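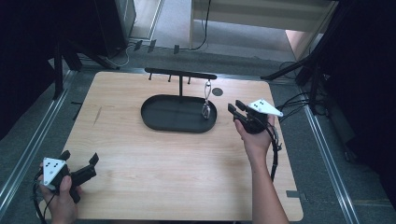

Small black stand with a carabiner-style hook on the right end of the bar

Key hooks by the door: do they do anything?
Home & Household > Clutter

plattner_p
My sister swears that a fixed spot for keys changed her life. I've read the same thing in every tidy-house book since college and I don't buy it. I lose my keys maybe twice a month, they're in a coat, I find them, I leave. Now I'm being told to spend money on a stand with a tray. Convince me or don't.

Ivdale_Annie
It works if you do it. I've had one next to the door for years and I can't remember my last key hunt.

plattner_p
"It works if you do it" is true of every diet ever sold.

beatwyss
Pirmin, I'm with you on the books, less so on the hook. The books all quote some number of hours you lose per year looking for stuff, and I have never once found where the number comes from. One I got from the Gusville library said 200 hours. Doing what? That's five work weeks. If you're spending five weeks a year looking for keys you need a doctor.

But a nail in the wall is cheap and I use mine.

mudroom_mike
A nail, yes. The stands are where they get you. Any tray by a door fills up with receipts, dead batteries and screws from who knows where, and then the keys are under that. I've owned 2 and both ended up in the garage.

Ivdale_Annie
So empty the tray?

mudroom_mike
That's now a chore I didn't have before.

Ivdale_Annie
It's ten seconds on a Friday, Mike.

cindstead_renter
Can't put nails in the wall, my lease in Cindstead is strict about it, so a stand is the only way for me. Get one with some weight in the base. My first one tipped over whenever I hung the work keys on the end. Also I like a clip better than a plain peg because my kid walks past and swats things.

beatwyss
A clip means two hands when you come in with groceries though. I'd bet you stop using it by May.

cindstead_renter
Been using it since before last May, so you lose that one.

yensuk4
What about the tracker tags? I moved from Yensuk with three of them and they all beep from inside the couch.

plattner_p
Had one. The battery died and I didn't notice, because I wasn't losing my keys that month. Then I lost them.

beatwyss
The decluttering lady my wife follows has a course on "landing zones" with 2,000 people signed up. It's a course on putting your stuff down. I'd love to see what their hallways look like a year later, and I notice she never posts that.

Ivdale_Annie
You two can make fun of it all you like, my keys are on the hook.

plattner_p
Fine. I'll put a nail up and keep track of how often I still end up going through coats. If it's the same as before I'm coming back here to complain.

mudroom_mike
Use a screw. Nails work loose in drywall.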